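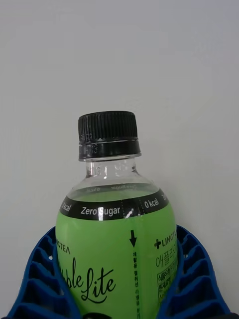
Los dedos azules de la pinza sujetan una botella de bebida sin azúcar.

Mirjana Nedeljković tardó 4 días en dar con el fallo que paró la célula de manipulación de Tondden en febrero. «El robot soltaba botellas a media altura y el registro no marcaba ningún error», recuerda. En una de esas caídas, el líquido llegó a un conector del suelo y saltó el diferencial.

La ingeniera sospechó primero de los dedos flexibles y cambió dos juegos. No sirvió de nada. «La pieza estaba bien. El problema era la consigna de fuerza – volvía al valor de fábrica después de cada parada de emergencia», explica. Con ese valor, la pinza cerraba lo justo para levantar un envase vacío.

De los 2.989 agarres revisados, 99 acabaron en caída, casi todos tras un rearme. Krešimir Dimitrov, responsable de seguridad, critica que se siguiera trabajando. «Había gente recogiendo botellas dentro del vallado con el brazo en pausa. Eso no es una parada», afirma.

Ahora el programa lee la consigna antes de cada ciclo y se bloquea si no coincide. La puerta corta la potencia al abrirse. Nedeljković todavía espera que el proveedor, Bresinex, corrija el arranque del controlador. «Me han dicho que tardarán unos 2 meses», señala.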